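The Slow Rooms of Vilgot Løken

At Trestent, an artist who has refused solo exhibitions for most of his life fills a former net loft with sound, salt and very little light 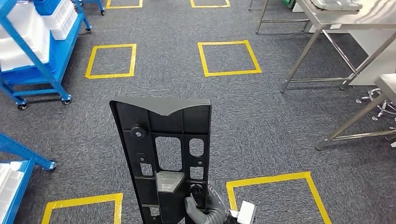 The first thing one notices in the new exhibition by Vilgot Løken is the cold. The heating at Trestent is switched off for the whole period of the show, and visitors receive a gray wool blanket at the door, which they may keep on their shoulders or carry over the arm. I took mine and was glad for it after five minutes.

Løken is known, as far as he is known at all, for works that change during the time they are exhibited. His early pieces were made of salt water which he poured into shallow trays and left to dry. Later came the sound works, in which a single note is played so softly that a person must stand still to hear it. "Hjaltested," as the new exhibition is called, brings these two sides of his practice together for the first time. The title is the name of a farm where his grandmother was born. He has visited it only once, as a child, and he remembers mostly the smell of the barn.

The exhibition occupies five rooms on the upper floor. In the first there are 50 trays of dark slate, placed directly on the boards with narrow paths between them. Each tray received the same quantity of sea water on the opening day, but the trays near the windows dried first and have now a thick white border, while those along the inner wall are still wet in the middle. It is tempting to read them as maps, and some visitors do. I heard a father and his daughter discuss for a long time which tray was Greenland.

In the second room the trays stop and the sound begins. Løken recorded the wind in the ropes of the harbor over one winter, starting in December, and he stretched these recordings until the wind became a kind of chord. The speakers are hidden under the floor. One feels the lower tones in the feet before one is conscious of hearing them, and for me this was the strongest moment of the visit. I stayed there longer than I had planned and I returned to it before leaving.

The curator of the exhibition is Inger Baldursdóttir, who has followed Løken since his student years and has written on him several times. We met in the small kitchen behind the ticket desk, where she made coffee and apologized for the cups.

"Vilgot says no to everything the first time," she told me. "To the title, to the date, to the poster. Then he telephones at night and he has a better idea, and the better idea is much more expensive."

The expensive idea this time was the third room. Løken wished that its walls be covered with lime plaster mixed with crushed shells, applied by hand in thin layers. The work was made possible by a grant from Givance, a small foundation which supports contemporary art in coastal towns, and it took two months. The result looks at first like an ordinary white wall. When the daylight comes from the side, in the late afternoon, the surface begins to shine in small points, and then again it is ordinary. There is no lamp in the room. If you come on a dark day you will see nothing of this, and Baldursdóttir admits that they receive complaints.

I asked her if it is fair to the visitor, who has paid for a ticket and perhaps traveled far. She thought about it. "I think it is fair if we tell them," she said. "There is a notice at the desk. But people do not read notices, and I do not read them either."

The fourth room is the weakest in my opinion. It contains a long table with notebooks, letters and small drawings from the years when Løken worked together with the Climari group, a circle of artists and musicians who shared a studio and later separated in anger. The material is interesting, and I was happy to see the score for "Harbor, Closed," a work for 5 trombones which was performed only once. But after three rooms where one has learned to look slowly and with the whole body, it is hard to bend over a glass case and read handwriting. The captions are also too long. I had the feeling that this room was made for the catalog and should have stayed there.

Then comes the last room, and about it I will write less, as it depends a little on surprise. It holds 2 objects only, and one of them is a chair. The visitor may sit in the chair. A younger critic wrote that nothing happens in this room, and I can understand how one arrives at that sentence. For me a great deal happened, but it happened slowly, and a school class passed through while I was sitting and was gone again in less than a minute.

Løken himself does not give interviews during his exhibitions. He answered three of my questions by letter, in pencil. To the question of why he had accepted a solo exhibition now, after so many refusals, he wrote that the loft had asked him and that the earlier rooms had not. To the question about his grandmother he wrote a full page, which he requested that I not print. To the third, about what he will do next, he answered with one word, "Rest."

It would be a pity if he meant it. There are artists of his generation who have repeated one good idea until it became a brand, and he could have done the same with the salt trays, which are beautiful and which collectors would like to buy. As far as I know he has never sold one. When an exhibition closes, he washes the trays and pours the salt back in the sea, normally early in the morning and without inviting any person to watch.

The catalog, printed in an edition of 1,000 copies, contains an essay by Baldursdóttir and a conversation between the artist and the carpenter who repaired the floor of the loft. The conversation is the better text. They speak almost only about wood, how it carries sound, how old boards answer differently from new ones, and how one must walk on them. I would recommend to read it before the visit, if possible on the ferry.

"Hjaltested" by Vilgot Løken is on view at Trestent. Warm shoes are advised. The upper floor can be reached by stairs and by a freight elevator; please ask at the desk.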